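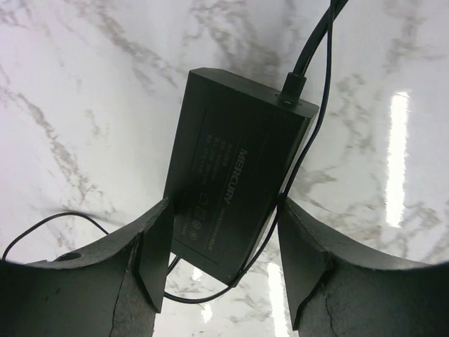

¿Por qué la electricidad de casa necesita transformarse?

Museo de la Energía de Plestalau. Cuadernos para jóvenes visitantes, de 8 a 12 años

La electricidad llega a las viviendas por cables que recorren muchos kilómetros. En España, la corriente de los enchufes tiene una tensión de 230 voltios. La tensión, que también se llama voltaje, indica con cuánta fuerza son empujadas las cargas eléctricas por el cable. Se puede comparar con la presión del agua en una tubería: cuanto mayor es la presión, con más fuerza sale el agua por el grifo.

Una lavadora o un horno aprovechan bien esos 230 voltios. Un teléfono, en cambio, suele cargarse con 5 voltios, y muchos ordenadores portátiles con unos 20. Si estos aparatos recibieran directamente la corriente del enchufe, sus circuitos se estropearían. Por eso se coloca entre el enchufe y el aparato un adaptador de corriente.

Dos clases de corriente

La corriente del enchufe es alterna. Esto significa que cambia de sentido muchas veces: en Europa completa 50 ciclos de ida y vuelta cada segundo. La corriente de una pila es continua y circula siempre en el mismo sentido. Los aparatos electrónicos funcionan por dentro con corriente continua, de modo que el adaptador tiene dos tareas: bajar la tensión y convertir la corriente alterna en continua.

¿Qué hay dentro de un adaptador?

Una de sus piezas principales es el transformador. Está formado por dos bobinas de hilo de cobre enrolladas en torno a un núcleo. Las bobinas no necesitan tocarse: la primera crea un campo magnético que cambia sin parar, y ese campo produce corriente en la segunda. Si la segunda bobina tiene menos vueltas que la primera, la tensión que sale es menor.

Otras piezas, llamadas diodos, dejan pasar la corriente en un solo sentido. Los condensadores almacenan un poco de energía y la devuelven enseguida para que la corriente salga más regular.

Parte de la energía se pierde en forma de calor. Es normal que un adaptador esté templado mientras trabaja.

Normas de seguridad

No se debe abrir nunca un adaptador, aunque esté desenchufado. Tampoco se debe usar si el cable está pelado o la carcasa tiene grietas. Para desenchufarlo se tira de la clavija y no del cable. Ante cualquier duda, hay que avisar a una persona adulta.

Pequeño vocabulario

Bobina: hilo conductor enrollado en muchas vueltas.
Clavija: pieza que se introduce en el enchufe.
Voltio: unidad con la que se mide la tensión.

Textos: Mizanur Talukder. La actividad sobre bobinas e imanes se realiza en la sala Klinhom, con un máximo de 27 alumnos por grupo.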